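I have a new favourite thing and I'm going to be insufferable about it for at least a month, so please bear with me.

It's a radio serial. A proper old-fashioned, half-hour-a-week, cliffhanger-every-time space serial called The Lamps of Zirnari, and I would never have heard of it if Annag Chisholm hadn't left a carrier bag of cassettes on my doorstep on Tuesday with a note that said "you'll like these, don't lose number 2". (I have not lost number 2. I have it next to the kettle where I can see it.)

The story is set on a freighter called the Wisach, which is hauling seed grain between colonies when it picks up a distress call from a ship that was scrapped 15 years earlier. That's the whole of episode one, more or less, and most of it is two people arguing in a corridor about whether to answer. I was completely gripped. The captain, Ogilvie, is a tired woman with a bad knee who wants to get home for her sister's wedding, and she spends half the first tape finding sensible reasons to ignore the call, every one of which I agreed with. Then she answers it anyway and there's this long hiss of static, and a child's voice reads out a number. 753. End of episode. I said a word out loud in my own kitchen.

What I love most is how much they get out of so little. There can't have been any money. The airlock is plainly somebody's wardrobe door and the engine sounds like a washing machine slowed down, and by the middle of the second tape I'd stopped noticing and was simply on the ship. My picture of the Wisach is now so fixed (low ceilings, brown carpet on the walls, one flickering strip light by the galley) that I'd be cross if anyone ever filmed it and got the carpet wrong.
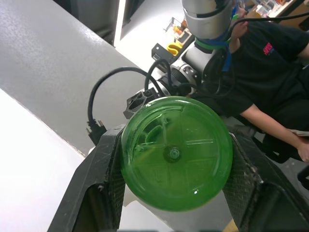
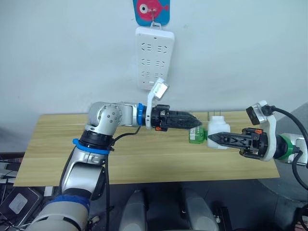

And then there's Penix! Penix is the ship's computer, and I was braced for the usual thing, either a smooth voice plotting murder or a cheeky one doing jokes. Penix is neither. Penix is a worrier. It asks people whether they've eaten. It keeps a tally of the days since anyone on board laughed, and it won't tell the crew what the tally is for. There's a scene in episode five where Ogilvie can't sleep and asks it to read her something, and all it has is the cargo manifest, so it reads her that. Barley, rye, winter wheat, on and on, very gently. I rewound it twice.

I do have grumbles. The young engineer shouts nearly all his lines, and there's a trader in the fourth episode with an accent that wanders across several continents before he's thankfully pushed into a reactor. The romance doesn't work at all. I'd also warn anyone who wants battles that you will be waiting a long time, because up to the point I've reached there has been one, and it happened in another room.

My friend Lorna Ritchie (we did the whole of that dreadful moon-base series together one winter, so she has earned her opinions) came round to hear the first two and thinks she knows where it's heading. Her theory is that the voice on the distress call is Penix, from much later on, and that the numbers are the tally. The second number they pick up is 1,294, which would mean things get an awful lot worse on that ship before they get better. I hate this theory. I think she's right, and I've been going about all day feeling sad for a computer.

Annag says the last tape has a wobble in it where her brother recorded over a few seconds with the football, right in the middle of the big speech, and she has never found out what was said. If you happen to know, or have a clean copy in a loft somewhere, please leave a comment and I'll pass it on to her. Just don't tell me anything past episode six. I'm putting that one on tonight as soon as the washing-up is done.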